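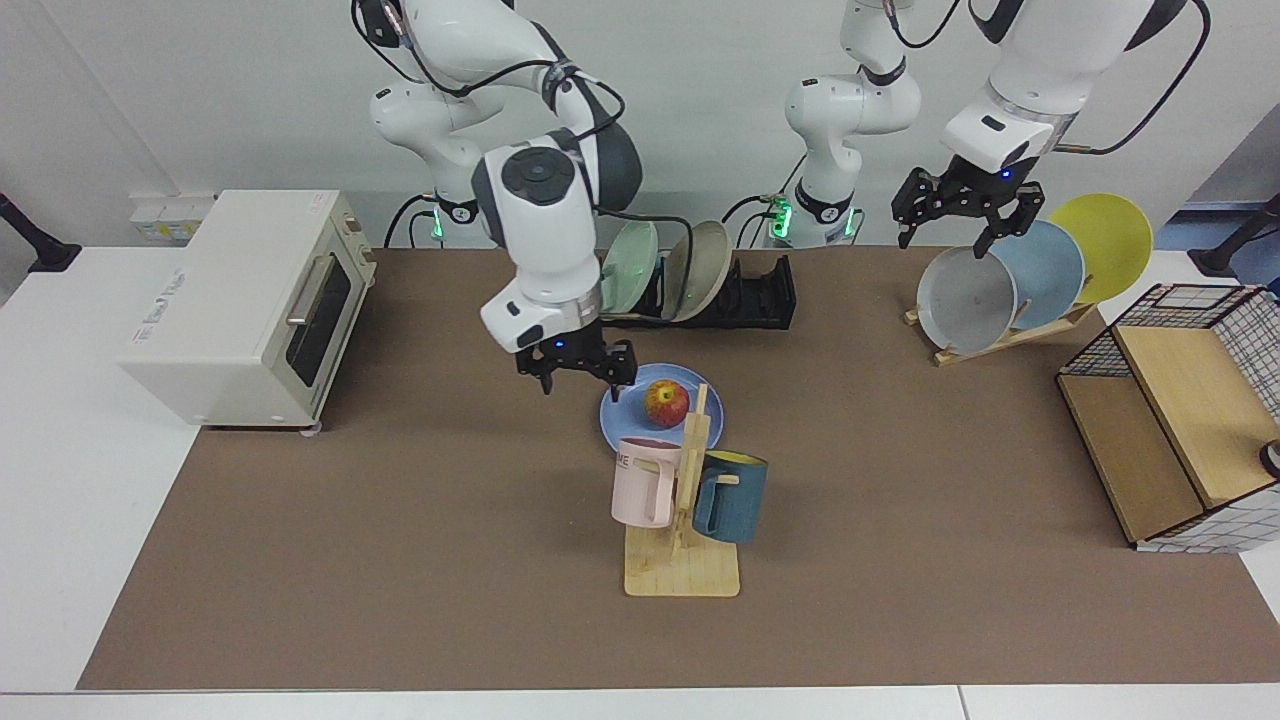 morau_bench
Original poster
I've been putting together a house rule sheet for our two-arm table at Morau, and I keep getting stuck on one line, so I'm bringing it to all of you because this board has talked me out of bad ideas before (bless you for that). The line is about when a gripper is allowed to be closed on an object while the other arm is free to move. Our draft says that once one arm has hold of something, the other arm stays parked until the object is clear of its holder. Take the light gray plate in the wooden stand. The left gripper has it by the rim, and under our draft the right arm has to wait where it is, over by the blue plate, until the gray one is out of the slats. It's a tidy rule and easy to teach to new operators, but it makes everything slow, and two of my coworkers are already grumbling. How do the rest of you write this?

slatandpeg
Posts: 3143
Oh, I have feelings about this one! We had nearly the same wording at Trindura for a long time and I defended it to anybody who would listen. I'd keep it. A plate coming out of a slotted stand can catch, and then it tips, and you want the operator looking at one thing when it does. With three plates overlapping like yours, I would not want a second arm wandering about. Slow is fine. You can get speed back later by planning the order of the picks better.

quietflange
Posts: 300
I have to disagree with slatandpeg, fondly as always. A blanket park rule teaches people that parked means safe, and then they get careless about where the thing is parked. Our sheet goes by zones. The table is split down the middle, each arm owns its half, and crossing over needs a call out loud and an answer from the other operator. Inside your own half you may move whenever you like, held object or no held object. We've had much less arguing since we went over to that.

slatandpeg
And what happens with a dish rack in the middle, quietflange? Whose half is that? I'm asking sincerely, we tried a center line once and the rack sat right on top of it, and all we did was move the arguing a foot to the left.

quietflange
Fair! Shared items get named on the sheet at the start of the session, one owner each, and the owner can hand it over between tasks. I'll admit it only works if people really do read the sheet.

morau_bench
Original poster
Both of these are so helpful, thank you. I should have said more about the layout. The toaster oven is on the left, stand and wire basket are on the right, and the rack, the apple plate and the mug tree take up the middle, so I suppose I have a lot of middle. Adding another one, because the second half of my question is about the approach.

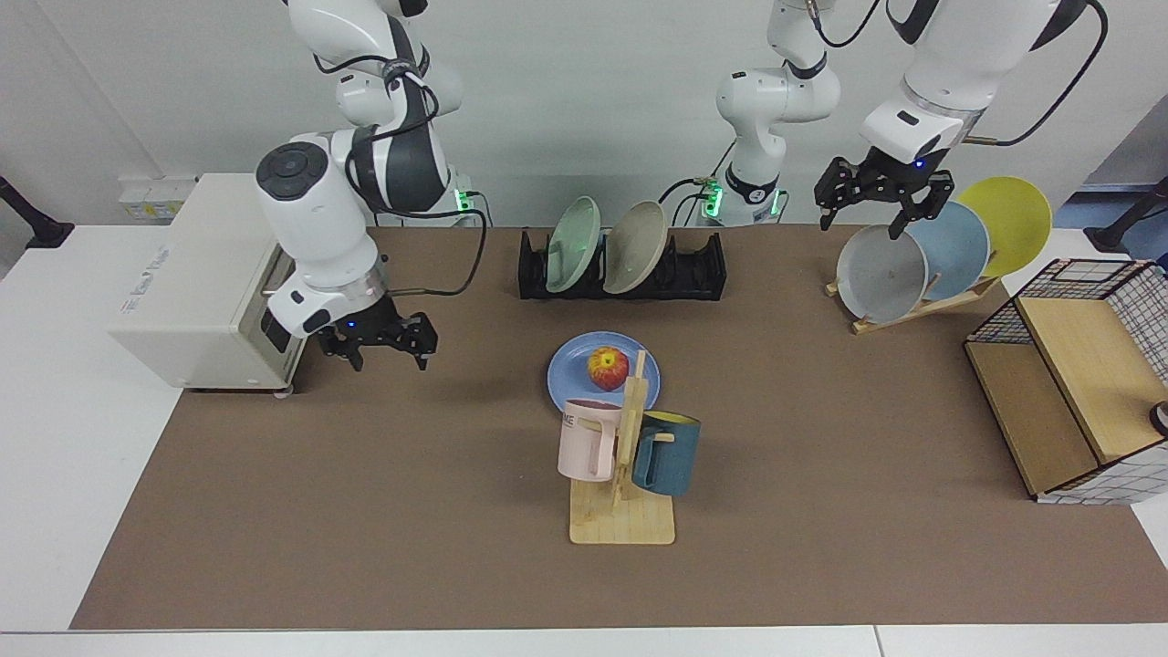

Left gripper open over the rim of the gray plate, right gripper open beside the oven.

morau_bench
Original poster
So for this position our draft says "pause above the object, fingers open, confirm, then descend." My question is whether the pause belongs in a rule or whether it's just something good operators do anyway. I'd like to print the final sheet by Friday and I don't want it to run onto a second page.

grallcombe_nights
Put it in the rule. I run the evening shift at Grallcombe, and a habit is only a habit until somebody is tired. We write it as "open, stop, look, go" and people say it under their breath, which I find rather sweet. Also please write down what they are supposed to be looking at! For plates I'd want both fingers checked against the rim and against the plate behind, because the neighbor is the one you tend to snag.

slatandpeg
Agree completely with grallcombe_nights on naming the neighbor. I'm stealing that for our sheet.

quietflange
I'd keep the pause for anything stored in a row and skip it for things lying flat and out in the open, such as that apple. If you ask people to stop and confirm for every single item they stop meaning it by lunchtime. I know I did.

grallcombe_nights
See, I'd worry about having two versions of the rule. The apple is right behind a mug tree, so I wouldn't call it out in the open from every direction, and now your operator is deciding what counts. One rule, every pick.

morau_bench
Original poster
Okay, what I have now, and please do pick at it. Rule 2 is the pause, on every pick, with the neighbor check spelled out for stands and racks. Rule 4 is the parking rule, and I'm leaning toward letting the second arm move inside its own half as long as nothing in the middle is being held. I'd name the owners for the rack and the mug tree at the top of the page, the way quietflange does. I haven't decided about the blue plate, as it has the apple on it and I can see both arms wanting it.

quietflange
Plate and apple go to the same owner until the apple is off. We learned that on the Quezada job.

slatandpeg
I still say park it, but I could live with yours. Would you post the sheet when it's printed? I'd love to see how you word the hand-over.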